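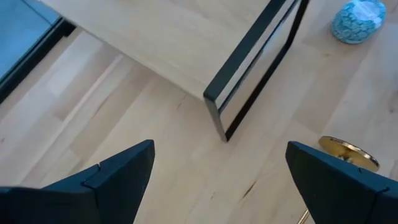 Pale wood surface with a light wooden shelf board above it.

Latolmont Office Center - Tenant and Owner Meeting
Minutes, June

The meeting opened at 4:05 p.m. A quorum was present. The minutes of the last meeting were approved with one correction: the parking lease runs month to month.

1. Vacancies
Suite 695 is still empty. The broker reported two tours since spring and no offers. Bonis has asked for 1000 square feet more on its own floor and does not want to split floors. The owner will price the move of the neighboring tenant and report back.

2. Renewals
Mahrous has agreed to renew on the current rent with a shorter term. The lease is with its lawyers. Urkenitz has not answered the second letter. Its notice date falls before the next meeting, so the broker will call this week.

3. Operating costs
Elevator service went up. Tenants asked for the contract to be sent out before the next billing - the owner agreed. Nearly 200 access cards are out that match no current employee list. Each tenant will send an updated list to the management office.

4. Lobby hours
Motion to keep the front doors unlocked until 7 p.m. Seconded. Carried, with Bonis opposed.

5. Other business
Loading dock sign is missing again. Management will replace it.

Adjourned at 5:20 p.m.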